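October 11, 2020
Glue joints, continued

Read back through the April pages before starting. I wrote there that the Protuda numbers looked too good and that I would repeat the test with fresh stock. It took me until now, but the question is the same: is Protuda any stronger on end grain than the ordinary yellow glue from Barrientos, or are we paying for the bottle?

The Breron data sheet says 3,000 psi. It does not say which wood, what grain direction, how long the clamps stayed on or how the load was applied. I wrote to them in April asking for the method and got the same data sheet back with a newer logo on it. Any decent wood glue will beat maple if you glue long grain to long grain, so a big number there says more about the maple than the glue. What I care about is miters, where the grain is the problem.

Setup: miters in soft maple, all cut from one board, same saw setting, same blade. Five joints per glue. One leg of each joint bolted to the bench, load hung off the other with the water bucket, filling slowly until it lets go, then bucket and water on the scale. Crude, but it's the same crude for both glues. Clamped overnight and then left alone for a week.

Siv Torvik did the gluing and put only a letter on each joint. I did the breaking without knowing which was which, and she gave me the key afterward. In April I did both jobs myself, and I no longer trust those pages. I knew which joint was which, and I'm fairly sure I poured faster on the ones I expected to fail.

Averages at failure:

Protuda, 257 lb
Barrientos, 218 lb

So Protuda comes out ahead, and by enough that I would like to believe it. I don't yet. The spread inside each set is wide. The weakest Protuda joint broke below the Barrientos average, and the best Barrientos joint beat all but one of the Protudas. If I throw out the single highest Protuda result most of the gap closes. I have no reason to throw it out except that it annoys me, so it stays in.

Looked at the broken faces under the lamp. Most failed in the glue line with a few fibers pulled up. Two of the low ones had a dull patch toward the heel where the faces can't have been touching properly. That is a saw problem or a clamping problem, and it would swamp any difference between two bottles of glue. Need to check the miter fence again before making any more claims, mine or Breron's.

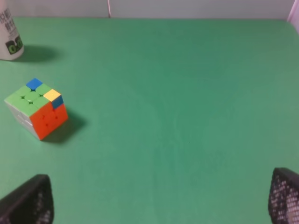

Rubik's cube on the green table.

Juraj Charvát came by and asked about sizing, meaning a thin coat of glue on the end grain first, left to soak in, then a second coat and clamp. He swears by it. I asked how he knew and he said the frames he made that way have held up. Fine, but he has never made any the other way, so there is nothing to compare them to. Still, it's cheap to test and it goes on the list. I did agree with him that a starved joint is the likeliest explanation for the low results, more likely than anything in the chemistry.

Humidity: the Clakero meter on the shelf and the one by the door don't agree. I have been writing down the shelf one out of habit. Neither has been checked against anything. The April entry gives a reading to one decimal place, which was silly of me. From now on I'll write "dry" or "damp" until one of them has been through a salt test.

Also, the Protuda bottle was new and the Barrientos had been open since spring. That's a real flaw. Old yellow glue gets stringy and this was a little thicker than I like coming out of the tip. Siv noticed it too and put a note next to the key. A fair test needs two sealed bottles opened the same day.

Where I am: Protuda may be somewhat better on miters. It may also be fresher, or luckier. It costs more than twice as much and I wouldn't change the shop order on this evidence. Nor would I tell anyone the maker's figure means anything for a picture frame.

To do before the next round:

Check miter fence against the good square and recut a test pair
Buy a sealed bottle of each glue
Same board again if there is enough left – otherwise start both sets over on new stock
Add a sized set of each, Siv to do the letters again
Salt test on both meters
Slower, steadier pour. Hose with the small valve, no more pitcher

Broken joints are in the shoebox with their letters on. Please don't burn them yet, I want to look at the heels again.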